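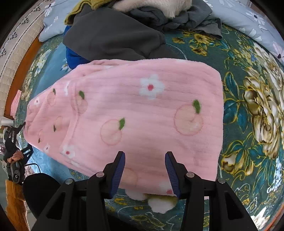
OPINION / HOME

Let the pyjamas be folded badly

Zoriana Kravchuk

15th February

My mother folded on the bed. She did not own a table big enough, and I think she would not have used it if she did. The bedspread was pulled tight first, then the clean clothes were put down one by one on top of it, and whoever walked past the door was called in to help. I still fold this way. My bedspread is teal and has big cream and gold peonies on it, and a pink fleece with peaches and little white flowers looks quite mad on top of them, but I find everything easily.

I write this because in our building in Hurolley there was a talk in the common room about keeping a tidy home. The speaker was pleasant and well prepared. She showed us how every piece of clothing can become a small rectangle which stands up by itself in the drawer, like a book. She told us that she had 600 such rectangles at home, and people clapped. I clapped too. Then I went home and tried it with fleece.

Fleece does not want to be a rectangle. It is soft and thick, and it has its own opinion about where the fold must be. You press one side down and you get a good square edge, very satisfying, and meanwhile on the other side the narrow part makes a bunch of creases and slowly lifts itself up. The peaches go out of shape. If you fold it smaller, it opens again when you take your hand away. I made eight attempts with the same garment and the last was worse than the first.

My opinion is that we should stop there, at the first attempt. Fold it flat, once or twice, tuck the loose part under, and put it on the shelf. A shirt for work is a different matter, I agree, and so is a tablecloth. With those, other people will see the crease. But a fleece for the house will be pulled on in the dark by a person who is cold, and this person will not look at the edges.

My neighbour does not accept this. She says that if you let one thing be folded badly, the whole cupboard follows it in a week. I have thought about this seriously, as she is a practical woman and her cupboard is beautiful. But mine has been half bad for years and it stays half bad. The towels are straight, the sheets are more or less straight, and the soft things lie in a heap of flat parcels with no two the same size. It has found its level.

There is also the question of who folds. When my son was eight, I used to take his folding apart after he left the room and do it again properly. I thought he did not notice. Last May he told me that he noticed every time, and this was why he stopped helping. I was ashamed — I am still a little ashamed. He had put the sleeves inside and the flowers outside, which was his own system, and I never asked him about it.

So now in our house a folded thing is not folded again. Whoever does it, that is how it goes on the shelf. My husband rolls his jumpers like pancakes, and I say nothing, although it costs me some effort.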